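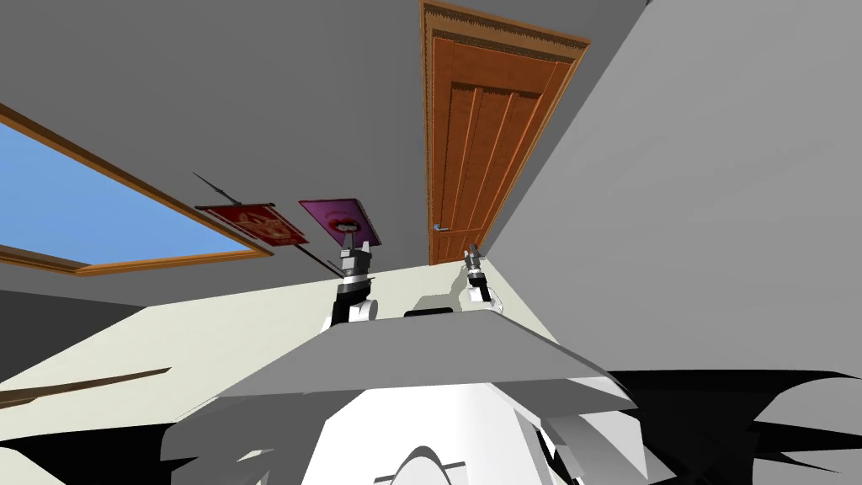 Why Part-Time Work Hides in the Headline Rate

02/11/2024

The unemployment rate in Folenham fell again last quarter, and the local press reported it as a recovery. The figure is correct. It measures the share of people in the labour force who want a job, have looked for one recently and do not have one. A person who works a single paid shift in the survey week is counted as employed, on the same terms as a person who works full time.

Folenham's largest employer, the packaging firm Tudov, cut the standard week at its main plant in April. The change applied to 830 staff. None of them lost their post, so none of them appeared in the unemployment count. Their pay fell by 9 per cent.

Economists call this underemployment. Most statistical offices publish a measure of it, usually some weeks after the headline rate and with less notice taken. The measure adds those who work part time but want more hours. It depends on what people say they want, and answers vary with the wording of the question.

Total hours worked is a firmer guide. In a slowdown, firms tend to cut overtime first, then agency staff, then contracted hours. Redundancies come last, as they are costly and hard to reverse. Hours can therefore fall for up to 8 months before the jobless rate moves.

Zurnholm, a similar town with a similar mix of trades, shows the opposite case. Its unemployment rate rose over the same period. Hours worked also rose. The freight company Acuña had opened a depot with 50 posts, and people who had stopped looking for work began to apply. Once they applied, they were counted as unemployed until hired.

Read by the headline rate alone, Folenham had the better year. Household spending in the two towns suggests otherwise, though retail figures at this level are revised often and the latest set is still provisional.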